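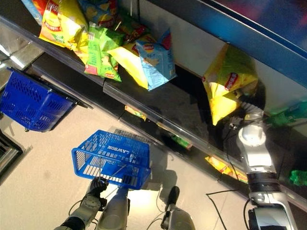
# Kostcombe Street Photography Archive: Data Card

Version of January 2020. Maintained by the Graretti Foundation, Photographic Collections Department.

## Summary

The archive contains 1,093 digitized black-and-white photographs of street life in Kostcombe and neighboring Narncombe, with a catalog record for each. The photographs come from two donations, the Kılıçarslan bequest and the papers of the former Narncombe Camera Club. The set was prepared for a traveling exhibition and is now released for study, teaching and noncommercial publication.

## Contents

- `prints/` scans made from exhibition and work prints
- `negatives/` scans made from original negatives, inverted, with no retouching
- `records.csv` the catalog, one row per photograph
- `captions/` wall texts and captions as shown in the exhibition

Where both a print and a negative survive, both scans are supplied under the same catalog number, followed by `p` or `n`. Cropping on the print is the photographer's own and has been kept.

## Catalog fields

`number` Catalog number. Numbers withdrawn during editing have not been reassigned.

`photographer` Name as given by the donor. "Unattributed" is used when the donor's list and the stamp on the back of the print disagree.

`place` Street or square, using the name in use when the photograph was taken. Later names appear in `place_note`.

`date_note` Free text. Many prints carry only a season or a year in pencil, and these have been transcribed without correction.

`source` Either `bequest` or `club`.

## Scanning

Prints were scanned face down on a flatbed in grayscale. Negatives were scanned with the emulsion side away from the glass and flipped afterward. Tonal adjustment was limited to setting the black and white points. Dust was removed from the glass between scans, but marks on the originals remain.

## Attribution

Zübeyde Çetinkaya compiled the first catalog and Florian Collet revised it. Contact sheets were used to settle the order of frames within a roll. Attribution of the club material is less secure than that of the bequest, as members often printed from one another's negatives.

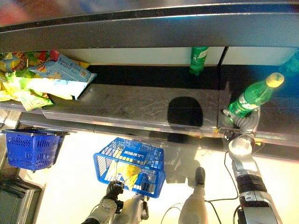
Tuncay Akbulut has asked the department to note that several night views listed under "Unattributed" match a sequence in the club's competition albums, and that the albums should be consulted before any of these views is published under a single name. The department accepts this and will amend the records in the next version.

## Known issues

- Accented letters in older captions are missing in two files.
- Some prints were mounted on board and could not be scanned to the edge.
- Street names in Narncombe follow two spelling conventions.

## Use and citation

Please cite the catalog number and the name of the archive. Commercial use requires written permission from the Foundation. Persons who recognize a relative in a photograph may ask for a caption to be corrected or a scan withdrawn.

Corrections should be addressed to Sevim Gezer, Photographic Collections.

2 comments | 2 shares

Related items

Narncombe Camera Club: Guide to the Papers
Handling and Storing Silver Gelatin Prints
Traveling Exhibition: Loan Conditions

Contact | Copyright Graretti Foundation | Back to top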